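Serar Bench Pack
Simulated tabletop scenes for recording pick-and-place demos

I put the Bench Pack together after one too many evenings resetting a real table by hand. If you're teaching an arm to sort small parts, you need plenty of examples, and you need them messy. So this is a ready-made workshop with an arm, two trays and a bunch of odds and ends that get picked up and put down while every joint move is logged. 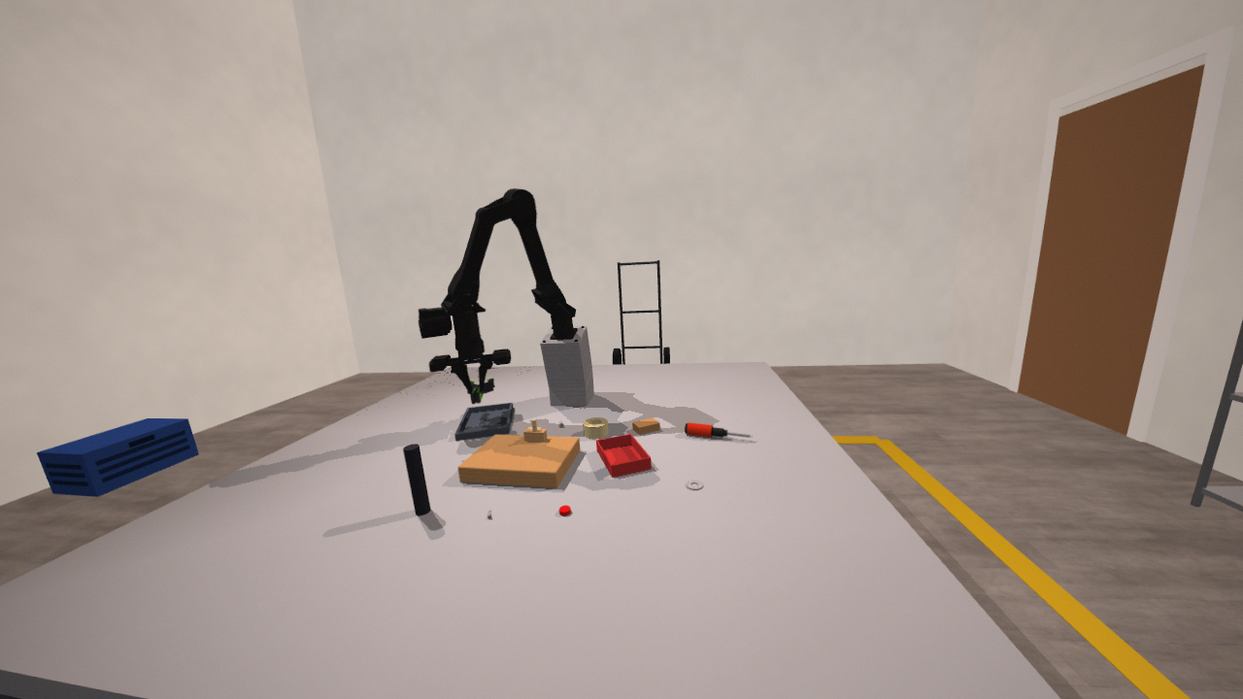 Words and setup by Sơn Khổng
Scene checking by Ilse Verschueren

The pack ships with 200 table layouts, and 87 of them already have finished demos you can train on straight away. The rest are yours to record. Drive the arm with a gamepad or keyboard, hit save when the part is where you want it, and the next layout loads by itself (I'm still a bit too pleased with that bit).

I like a table with awkward neighbours. A screwdriver lying on its side, a flat washer, a roll you could grip by the rim or through the middle, a skinny cylinder standing on end — they all ask for a different grab. The background matters too, so there's a toolbox, a hand truck and a door in the room. You can swap the wall and floor colours between runs.

Keep your fumbled grabs! Tag them as misses and leave them in the folder. My own sorting model got a lot steadier once I stopped deleting mine.

What you get
200 layouts, 87 with demos
Joint, gripper and camera logs for each run
Rustness export plug-in
2 seats per licence

Version 2 is due in November and adds 66 layouts with drawers and lids. If you bought version 1 it's a free update. Questions about odd grippers go to Ilse, she's much more patient than I am.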